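Grantee Updates | Community Food & Spaces

Home Projects Reports Apply Contact

13 May 2025

Progress report: the Todora fruit table and the hall refit

Hi Thilini,

I promised you this before the end of the quarter, and for once I'm on time! I'll go through the fruit table first, then the building, then the money, which is the order you asked for last time (and which I ignored last time, sorry).

Where we are with the fruit table

Since the last report we've put out fruit at every open session in the hall, and people are eating it. I know that sounds like a low bar, but you'll remember the first month, when we bought a lot of pears and took most of them home again. Habibur Akanda does the ordering now and he's gone over to apples almost entirely, small ones, the kind a person can finish between two jobs. We order 100 a week from Wickramasinghe, and the last three weeks we had hardly any left over.

We also dropped the big fruit bowls. Folks would dig around for the one they wanted and the ones at the bottom got bruised, and then those sat there looking sad for the rest of the week. Now it's light-colored plates on the pale wood-toned tabletop, with a little fruit on each, and somebody tops them up. Afroza Kanagaratnam suggested it back in the winter and I was slow to come around, so credit where it's due. A red apple on a plain plate gets noticed from a long way off, and I've had two people tell me they only stopped because of the color.

What hasn't worked so well is the sign-up sheet. You wanted to know who takes fruit and how often, and I get why, but a clipboard next to a plate puts people off. We tried it for two weeks and then moved the clipboard to the door, where we get names but can't say much about who ate what. I'd like to talk about whether a simple weekly total would do for the final report.

The building

Most of you at the Prilorby office haven't been over since the work started, so a quick catch-up. The new ceiling lights are all in – round ones, very bright, and such a difference from the old tubes! You can now see what you're eating at the far end of the table. The black railing along the mezzanine is up too, and so is the second stretch on the other side, high up by the white wall. Stojan Kolev went over all of it with the installer and had one section taken down and refitted before he'd sign.

The racks below the mezzanine are doing a good job of getting the big shiny black and white gear up off the floor. It used to be all over the place and we walked around it for months. 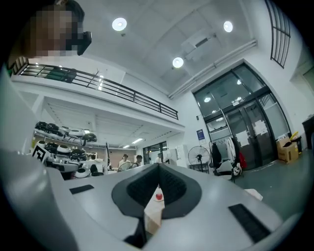 Money

Good news here, mostly. You gave us 1,055 dollars for the fruit table, and we've spent more than 300 of it so far, nearly all on fruit. The plates came to 106, a bit over what I'd guessed, but we bought spares and I don't expect to buy any more this year. Delivery has been free since we moved to a single weekly drop.

The refit is on its own budget line and Lasham is sending you the invoices directly. Afroza Cassim has copies of everything if one goes missing. The paint for the mezzanine ledge came out of our own pocket, so you won't see it on there.

What's next

– Keep the apple order the same through June, then see what's in season. Habibur wants to try plums. I have doubts about plums.

– Get a second table, same height as the first, so the line doesn't back up toward the door.

– Find a better spot for the compost bin. Right now it's out by the parking lot and the cores don't always make it that far.

– Ask Stojan for a date on the last bit of touch-up painting.

One request from me: could we shift a little of what's left for fruit over to the second table? I don't need an answer right away, but if it's a yes I'd like to order before the end of June. Call or write, either is fine, and if you want to come by during an open session I'd love to show you around. Bring an appetite.

Filed under: Progress reports, Food, Buildings

Related updates
Todora fruit table: first month report
Hall refit: choosing the lights
Prilorby small grants: how to report your spending
Lasham site notes, winter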